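The chopsticks finally have a place

For a long time our chopsticks lived in the drawer with the spatulas. They slid to the back, got wedged under the whisk, and came out one at a time. In June I cleared the whole drawer and bought a holder from Flerus, the housewares shop on the Plullodville road. It's pale green plastic with round holes in the front.

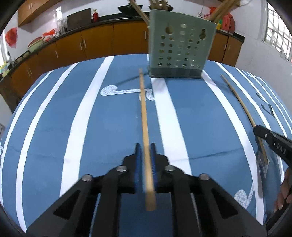

The green holder at the far end of the table, chopsticks in.

I had looked at a ceramic jar from Alipour first. It was nicer, but it had no drainage, and I already own one jar that grows a gray ring at the bottom. The plastic one has holes all over and two slots for hanging it on a wall. I may do that later. Our tile is old and I don't want to drill it yet.

Sorting took up to 45 minutes. I put everything out on the table, on the blue and white striped cloth with the music notes, and checked each chopstick for splits and rough ends. Anything that caught on a dish towel went in the trash. After that I matched what was left by length.

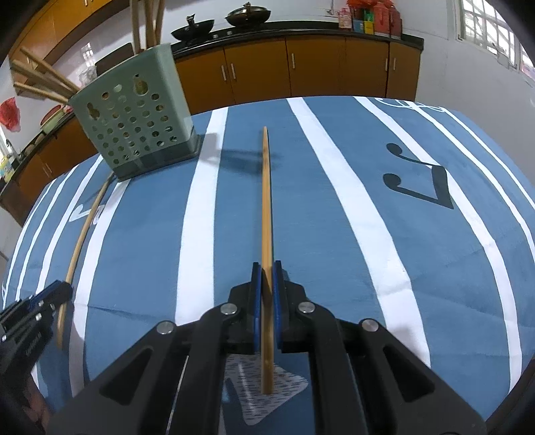

Length is the main trouble. We have eating chopsticks and a few long ones for noodles and frying, and the long ones make a light holder tippy if they all lean the same way. I spread them out so they point in different directions.

Wood ones get washed by hand and dried flat before they go back in. My aunt in Ronedthorpe oils hers, but I haven't tried it. The spatulas have the drawer to themselves now, and the whisk is on a hook.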